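Preparing Loose Records for Sheet-Fed Scanning

This procedure covers paper records that arrive unbound or in folders and are to be scanned on a sheet-fed document scanner. It applies to letter-size and smaller originals on ordinary office paper. Bound volumes, photographs, onionskin and anything with active mold go to the flatbed or to conservation and are outside the scope of this page.

Preparation takes longer than scanning. For a typical box of correspondence, plan on two hours of preparation for each hour at the machine. Operators who shorten the first step usually spend the difference clearing double feeds. 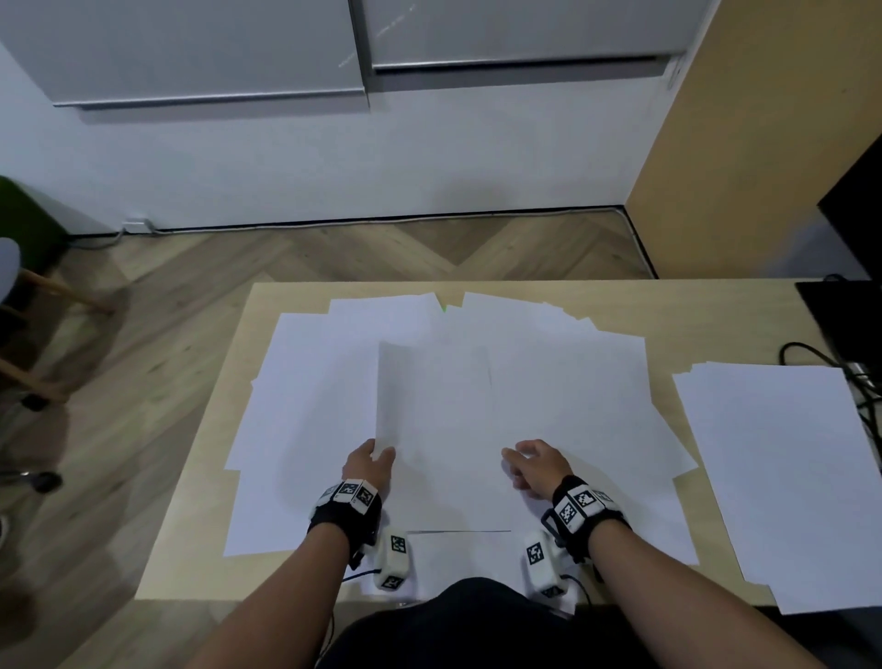 Records Digitization Team, Utton County Archives

Before you start

You will need:

A clear table at least as wide as four letter-size sheets side by side
A flat staple lifter (not the jaw type, which tears corners)
A micro-spatula for rusted clips
Acid-free folders and a soft pencil
Printed separator sheets
The box inventory from the Fedoruk transfer list, or the accession form if the box is not part of that transfer

Check the humidity reading by the door. Paper that has come straight from the basement store should sit in the work room overnight with the box lid off. Cold, slightly damp sheets cling to one another and will feed in pairs however carefully they are stacked.

Step 1. Record the original order

Open one folder at a time. Write the folder number in pencil on the inside flap if it is missing. Compare the contents with the inventory line and note any discrepancy on the form before anything is moved. Do not correct an order that looks wrong. Misfiled items are scanned where they were found, and the cataloger decides later.

Step 2. Remove fasteners

Place the group face down and lift the staple legs with the flat lifter. Turn it over and draw the staple out from the front. For rusted paper clips, slide the micro-spatula between the clip and the paper on each side, then lift the clip away. Pulling a rusted clip sideways takes the surface of the paper with it.

Every stapled or clipped group is one document. Put a separator sheet in front of it as soon as the fastener is out, before going on to the next group. Adding separators at the end of a folder leads to errors.

Sticky notes are moved to a blank carrier sheet placed directly behind the page they came from. Write "note from previous page" at the top of the carrier.

Step 3. Sort by condition

Go through the folder sheet by sheet and look at both sides. Sheets with the following problems are pulled for the flatbed:

Tears longer than a thumbnail on the leading edge
Tape, live or dried
Correction fluid that flakes when the sheet is bent
Paper heavy enough to resist bending by hand

Replace each pulled sheet with a pink flag carrying the folder number and a sequence letter. The flag is scanned with the rest and marks where the flatbed image has to be inserted.

Open out folded corners and smooth them with the side of the hand. Deep creases across the full width can be relaxed under a board for an hour. Do not use a bone folder on pencil or carbon copies – it burnishes the marks and they scan gray.

Step 4. Separate the sheets

Paper that has been compressed in a box for years holds together by static and by pressure along the cut edges. Fan the stack from one short edge, turn it, and fan it from the other. Work with a quantity you can bend comfortably in two hands. The feeder on the Trutby scanner takes up to 75 sheets of ordinary paper. For older or mixed stock, load less.

If static persists after fanning, leave the stack loosely spread for a few minutes and repeat. Anti-static spray is not to be used near originals.

Step 5. Square the stack

Hold the stack loosely upright and let the long edge drop against the table. Loosen the grip between taps so air can escape and individual sheets can settle. Turn the stack and repeat on the short edge. The edge that enters the feeder should be squared last.
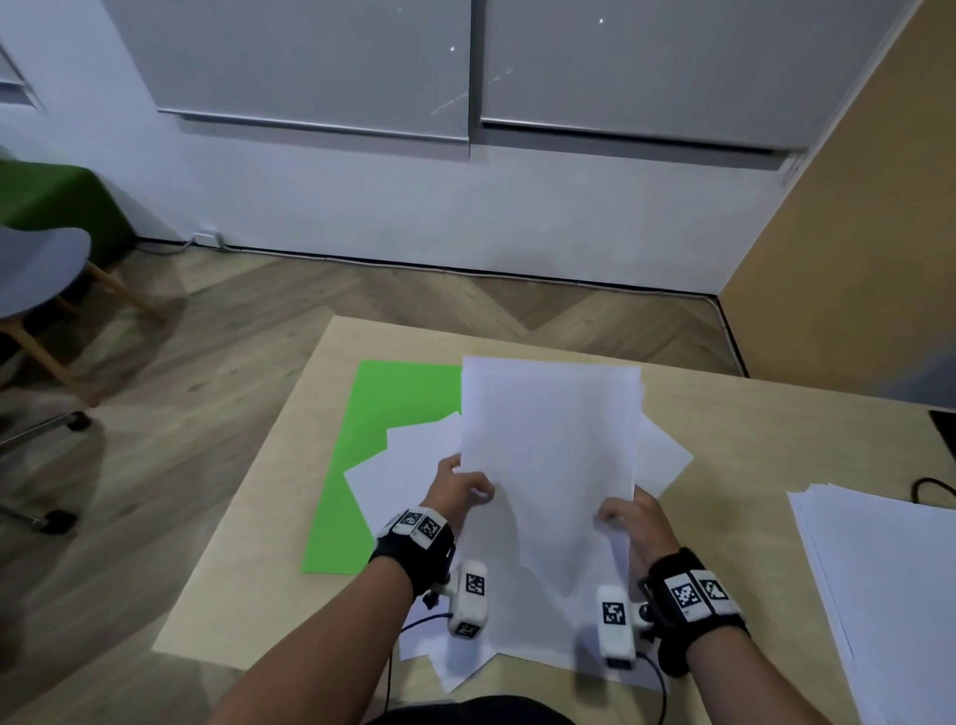
Mixed sizes need a different approach. Align them along the top edge and center them between the guides, largest sheet at the back. Set the scanner profile to automatic size detection. If the smallest item is under half the width of the largest, scan it on the flatbed instead, as the feeder guides cannot hold it straight.

Step 6. Load and scan

Fan the leading edge slightly so that it forms a shallow slope toward the rollers. Set the guides so they touch the paper without bowing it. Select the profile:

Text, black only: 300 dpi, grayscale
Text with colored ink, stamps or letterhead: 300 dpi, color
Maps, drawings and typescript smaller than ten point: 400 dpi, color

Turn on ultrasonic double-feed detection. Turn it off only for carrier sheets, and turn it on again afterward.

Watch the first ten sheets. A skew that appears at the start will continue for the whole batch and usually means that one guide has been set too wide. Stop, remove the stack, square it again and restart the batch from the first separator.

Step 7. Verify the count

Compare the image count with the sheet counter on the scanner. For duplex scanning, the images should be exactly twice the sheets until blank pages are dropped, so do the comparison before blank removal. As a worked case, folder 12 of the Stanik papers gave 706 images from 353 sheets. Any odd number means a misfeed or an interrupted pass, and the batch is rescanned.

Save the batch under the folder number, then enter the count on the form and initial it.

Step 8. Return to the folder

Take out the separators for reuse, but leave the pink flags in place until the flatbed items are back. Do not restaple. Groups that were fastened go back inside a folded sheet of acid-free paper. Return the folder to its box before opening the next one.

Maintenance

Clean the feed rollers with the lint-free cloth every 1000 sheets, or sooner if the paper is dusty. Wipe the glass strips at the same time. A thin vertical line running through every image in a batch is dirt on the strip and will not be fixed by changing the profile.

Roller replacement is logged on the card inside the scanner cover. Report worn rollers to Walter Usuga. Questions about folder order, restricted items or the inventory go to Daryna Karpenko in cataloging.

Procedure last revised in September. Printed copies may be out of date.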